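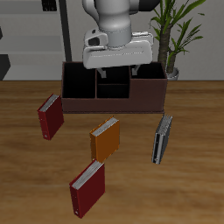 Ticket: Pre-order for Oksanen trainer shows "confirmed" but size was changed
Opened: 26/08/2018
Opened by: Sanaa Bouzid
Assigned to: Radek Dvořáček
Shop: Cernwood online store
Status: Closed

Sanaa Bouzid wrote:

Hello, I reserved the Oksanen low trainer in gray suede when the list opened in the morning. I chose size 9 in women's sizing. The page told me "Your pair is confirmed" and I received the email. In the email the size is written as 9, but when I open my account the same order shows 9 men's. These are not the same shoe, the men's pair would be much too big for me.

I tried the "Edit reservation" button and it says "This release cannot be edited." I don't want to cancel, because I read on your page that a canceled pair goes back to the list and I would lose my place. My place is 465.

Please tell me what I should do. The card has been charged already.

Radek Dvořáček replied:

Hello Sanaa, thank you for the clear explanation. Please do not cancel the reservation. You are right that the place would be given to the next person, and I cannot return it by hand.

I can see your order. In our system it is stored as size 9 with no letter after it. For normal shoes we store W or M behind the number. For this release the letter is missing, and the account page then shows the men's size by default. So I do not know yet which pair the warehouse has put aside for you. I will ask.

Could you tell me two things in the meantime:
Did you reserve on a phone or on a computer?
Did you change the language or the country of the shop before you reserved?

Sanaa Bouzid replied:

On my phone, in the browser and not in the app. I did change the country. The shop opened in another country first and the price was in the wrong currency, so I switched it and then selected the size again. I am sure that I selected it again because the button was gray until I did it.

I attach the confirmation email as a file. At the bottom there is a line "Fit: –" with nothing behind it. Maybe this is useful for you.

Radek Dvořáček replied:

It is very useful, thank you. I repeated your steps on our test shop and I get the same empty line. If I do not change the country, the line says "Fit: W" as it should. So the problem is in the country switch.

I pass this to Juraj Zeman, who takes care of the release pages. I keep the ticket in my name, so you do not have to explain everything again to another person.

Internal note, Radek Dvořáček:

Steps to repeat the error:
Open the release page with any country other than the one in the customer's address.
Switch the country in the top bar.
Choose women's fit, then size.
Reserve.

Result: the size is saved, the fit is lost. Tested on two phones and one laptop. On the laptop it happens only when the page is loaded a second time, on the phones it happens always. The Tratov boots from the last release use the older page and they are fine. I did not test the app.

Internal note, Juraj Zeman:

Confirmed. When the country changes, the page builds the size list new, but the fit is taken from the first load. The first load is already thrown away at this point, so an empty value is sent. The form should refuse an empty value and it does not. I will repair both things, the second one is more important in my opinion.

Please do not change the account page to show "W" by default. I know it is tempting for this release, but then we have the same mistake in the other direction.

Internal note, Radek Dvořáček:

Agreed. What about the reservations which are in already?

Internal note, Juraj Zeman:

The click on the fit is written in the page log, even when the value is lost later. I can read it from there and fill it in. Ratih Oei has to approve it before I touch paid orders.

Internal note, Ratih Oei:

Approved for the orders where the log is clear. Where the customer clicked both fits, please write to them and ask, do not guess. Also stop the export to the Pidow warehouse until this is done. They pack suede pairs early, with the extra laces and the dust bag, and it is hard to get a box back from them afterwards.

Internal note, Juraj Zeman:

Export is stopped. Page is repaired, the empty fit is now refused with a message. The message text is ugly, Jarmila Skála will write a better one.

Radek Dvořáček replied:

Hello Sanaa, I have good news. Our log shows that you selected the women's fit, and your order is corrected. Your place is still the same and nothing more is charged to your card. Please log out of your account and log in again, because the old size can stay in the browser for a while.

You will receive a new confirmation email. The old one is not valid anymore, please bring the new one if you collect the pair in the store in October.

Sanaa Bouzid replied:

I logged out and in, and now it shows 9 W. The new email is here too. The line at the bottom says "Fit: W".

One small question. The new email says "home delivery" and I think I selected collection in the store. Or is it the same for everybody?

Radek Dvořáček replied:

It is the standard text until the delivery is planned. In your order I see "store collection", so this part is correct. I will ask Jarmila to change the sentence in the email, you are the second customer who asks me this.

Sanaa Bouzid replied:

Then everything is clear. You can close it. Thank you for keeping my place.

Internal note, Radek Dvořáček:

Closed for the customer. Still open on our side: test of the country switch in the app, and the delivery sentence in the email (Jarmila). Export to Pidow runs again, Juraj checked the first file and every line has a fit.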